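Tunenik, grabaciones de la jornada de puertas abiertas
LÉEME del conjunto de datos, versión del 27 de octubre de 2019

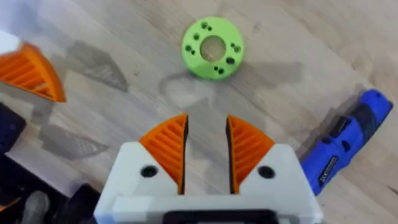

Henk Van Damme me escribió, después de leer el primer borrador de este fichero, que le faltaba lo principal: para qué sirve un conjunto grabado con público alrededor, con gente preguntando y metiendo la mano, cuando en el laboratorio se graba mucho más limpio. Tiene razón en que no lo explicaba, así que empiezo por ahí.

Para qué sirve

Queríamos demostraciones de agarre hechas por personas que no habían tocado un robot en su vida. Los que trabajamos aquí llevamos tanto tiempo teleoperando que todos hacemos el mismo gesto: bajar recto, cerrar, subir. Los visitantes no. Se acercan en diagonal, dudan, dan la vuelta a la pieza, cierran los dedos en el aire (¡muchísimas veces!) y vuelven a probar. Para entrenar una política que sepa recuperarse de un fallo, eso vale oro. Si lo que buscas son trayectorias bonitas, te vas a desesperar con este conjunto, te aviso ya.

Cómo fue la visita

Abrimos la nave de Dewulf una mañana y una tarde. Vinieron dos clases de instituto, bastantes familias y un grupo de jubilados del metal que hicieron, de lejos, las mejores preguntas del día. Joris De Smet llevaba el puesto de teleoperación y yo me quedé junto a la mesa recolocando cosas entre turno y turno. Cada persona tenía un turno corto con los mandos y podía repetir si no había cola. Cola hubo casi siempre, la verdad, menos a la hora de comer, y por eso los episodios del mediodía son más largos y bastante mejores.

La tarea era sencilla de contar: coger la pieza verde de la mesa y dejarla donde dijera el visitante siguiente. Esto último se le ocurrió a Zubaida Sial sobre la marcha, y nos complicó el etiquetado de una manera espantosa, pero la gente se lo pasó en grande. Hay niños que pidieron dejarla «lo más lejos posible» y la etiqueta dice exactamente eso.

Qué hay dentro

1.632 episodios en total, de los que 210 están marcados como incompletos (el visitante soltó los mandos, se acabó el turno o paramos nosotros). No los he borrado. Van en la misma carpeta que los demás, con el campo «completo» puesto a falso, y puedes filtrarlos en una línea.

Cada episodio trae el vídeo de la cámara de muñeca, las posiciones articulares, la apertura de la pinza y la frase de la instrucción tal como se dijo. Hay frases en español, en neerlandés y unas pocas en inglés. No están traducidas. Rigoberto Zavala revisó las españolas y Femke Stevens las neerlandesas, y si encuentras una errata escríbeles a ellos, que a mí me da la risa y no la corrijo.

Sobre la pieza y la mesa

La pieza es un disco grueso verde lima con un agujero grande en el centro y otros pequeños repartidos por la cara de arriba. Se puede coger por el borde o metiendo un dedo de la pinza por el agujero, y los visitantes probaron las dos cosas sin que nadie les dijera nada. Los dedos son naranjas y con estrías. Si entrenas con color, cuidado: el verde sobre la madera clara es tan fácil de separar que el modelo puede aprender a buscar «lo verde» y quedarse tan ancho. A mí me pasó con la primera prueba, en abril, y tardé bastante en darme cuenta.

En la mesa hay también otras cosas, como una herramienta azul de mano. Las fui moviendo entre turnos sin seguir ningún orden, así que no esperes encontrar una disposición fija. Las sombras tampoco son constantes, y en algunos fotogramas la pieza sale un poco movida. No hemos corregido ni el brillo ni el desenfoque.

Cosas que sé que están mal

El reloj del registro de la pinza va retrasado respecto al vídeo en los 61 primeros episodios. Joris lo arregló después reiniciando Jekus, que es nuestro programa de captura, y desde entonces cuadra. Los afectados llevan la marca «desfase» y yo los dejaría fuera del entrenamiento, aunque para preentrenar solo con imagen sirven igual.

En 11 episodios falta la instrucción. Se oía tanto jaleo que no hubo forma de transcribirla. El campo está vacío, no pone «ninguna» ni nada parecido, así que comprueba que tu cargador no se atragante.

También hay un sesgo enorme hacia la mano derecha. Teníamos los mandos colocados así y casi todo el mundo los usó como se los encontró. Los zurdos se quejaron, con razón, y para la próxima habrá dos juegos.

Las voces no se distribuyen. Guardamos solo el texto de la instrucción, sin nombre ni edad de quien la dijo, y el audio se borró al terminar la transcripción.

Cómo cargarlo

Los episodios van numerados y cada uno tiene su carpeta. Con el lector de Gistgate se abren directamente: le das la ruta de la carpeta principal y te devuelve los episodios en el orden en que se grabaron. Si prefieres barajarlos, hazlo por turno completo y no episodio a episodio, porque los de una misma persona se parecen muchísimo entre sí y se te cuelan en la validación. El identificador de turno está en el fichero de metadatos, segunda columna.

Yo reservaría para validar los turnos del grupo de jubilados. Son los más pacientes y los que más estrategias distintas probaron, ¡uno estuvo todo su turno intentando poner el disco de canto! Están marcados como grupo C.

Cambios pendientes

Falta subir la calibración de la cámara. La tengo hecha, pero con el formato antiguo, y Femke quiere revisarla antes. También quiero unificar los nombres de los campos, que ahora mismo mezclan español e inglés según quién los escribiera.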